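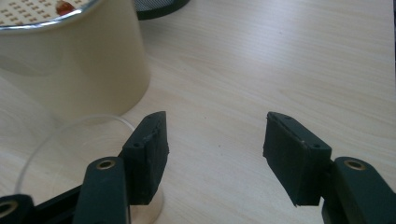
How Do You Teach a Robot to Pick Things Up?

By the Tinura Kids' Science Page
Friday, September 22, 2023

Try something for me. Reach out and pick up a pencil. Easy, right? You probably didn't think about it at all. Your eyes found the pencil, your hand went over there, your fingers closed, and up it came.

Now try to write down every single thing you did. How far did your hand move? How wide did you open your fingers? How hard did you squeeze? When did you start to lift? I tried this once with a cookie and I gave up before I got to the squeezing part (and then I ate the cookie).

This is the trouble with robots! For a long time, people told robots what to do by writing out all the steps. That works great if the thing you want is always in the same spot. But a real desk is messy. Today the cup is on the left, tomorrow it's on the right with a sock on top of it. You can't write out steps for every desk in the world.

So at my job we do it another way. We show the robot what to do, over and over, and let a computer program look for the patterns. Each time we show it, we call that an example. The program that studies the examples is called a learning system. Think about how you learned to catch a ball. I bet you didn't read a list of rules. You watched, you tried, you missed a lot, and after a while your hands sort of knew.

Where do the examples come from?

From people like me! I use a tool called a hand-held gripper. It has two dark fingers that open wide and pinch together, and I carry it in my own hand. There's a camera on it too, looking out at the fingers and whatever is past them. So when I pick something up with the gripper, the camera records what it looks like from the gripper's point of view.

I know, two fingers doesn't sound like much. You've got ten, counting thumbs! Here's a game you can play at home. Use only your thumb and one finger on one hand, and try to set the table (plastic cups only, please, and ask a grown-up). You'll find out pretty fast that some things are easy to pinch and some just want to roll away from you. Round stuff is the worst. Shiny round stuff is even worse than that.

Working on a desk is one of my favorite jobs, because desks have so many kinds of things on them. A can with a lid full of little holes is nothing like a flat white disc. And cables! A thin, pale cable on light wood is hard to see even for me, and I have pretty good eyes. The learning system has to sort out which part is cable and which part is just the lines in the wood. The more desks it gets to look at, the better chance it has.

What does a day look like?

Last November we did a project we named Brelholm. I wanted 20 examples of the same job before lunch: pick up one thing, put it down somewhere else, let go. Sounds boring? It kind of is, around number 12. But you can't just do it the same way each time. I have to move things to new places, come at them from the other side, go a little slower or a little faster. If every example was a perfect copy, the computer would only know how to do that one thing in that one spot.

By the end of the project we had 1085 examples. Then we watched all of them (yes, all of them, with snacks) and kept 987. The others had problems. Sometimes I dropped the thing. Sometimes my sleeve got in front of the camera, oops.

Why throw out the ones where I dropped it? Well, if you show a learning system lots of dropping, it might decide that dropping is the job! It doesn't know what you meant. It only knows what you showed it. Some teams do save their mistakes, but they label them as mistakes first, so the program can tell which is which.

Does the robot get it right after that?

Not always. The first time we tried our Brelholm examples on a robot arm, it reached out very nicely and closed its fingers on nothing at all, right next to the cup. We went back and made more examples with cups in different places. Then it did better, and then we tried a bigger cup, and it got confused again. That's how most of my weeks go, and I love it.

If you want to be the teacher, grab a friend and have them close their eyes. Use just your words to get them to pick up a spoon. Then let them open their eyes and show them instead. Tell me which one was quicker!

Last updated: Friday afternoon
Contact us | © 2023 Tinura | Back to top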